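Borness Study Notes: README

Welcome! This repository holds the Borness set, a free collection of reading notes for middle and high school English classes. It covers short stories, essays and a growing pile of poems, and every note is written by someone who has taught the text in a real classroom.

What's inside

The June release has 1059 notes drawn from 30 works. Each note sits in its own text file with the work's title, the chapter or stanza it belongs to, a plain summary, and one or two discussion prompts. We kept the summaries under 400 words so a student can get through one before the bell (and maybe even go back to the poem afterward!).

Marwa Lamrani wrote most of the poetry notes and they're a joy, especially the ones on line breaks. Bình Quan handled the essays and built the glossary, now at 4000 entries, with everyday definitions first and the literary ones second.
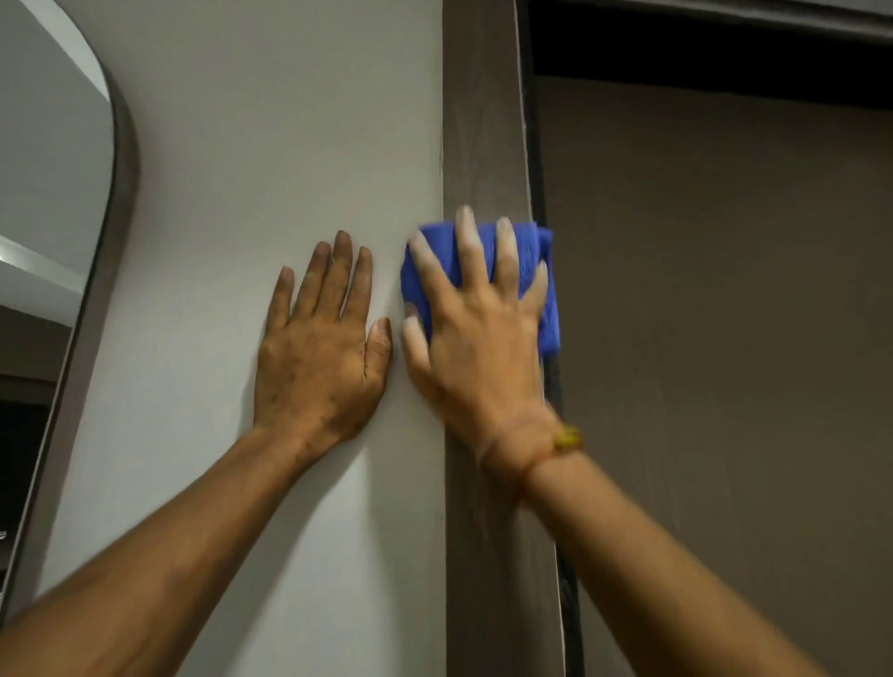
Files in the "drafts" folder haven't had a second reader yet. Please do use them, but check quotations against your own edition, as page numbers vary a lot between printings.

Using the notes

Copy them, print them, cut them up for group work, translate them. A credit line is all we ask. If you teach a work we don't cover, send us your notes! Rough ones are welcome, and Bình loves tidying up glossary terms.

Known gaps: drama is thin, and two essays still lack prompts.

Last updated Dec 3, 2020

12 shares | 5 comments

Related
- Canis Poetry Reader
- Ersoy Essay Prompts
- Feltness Vocabulary Lists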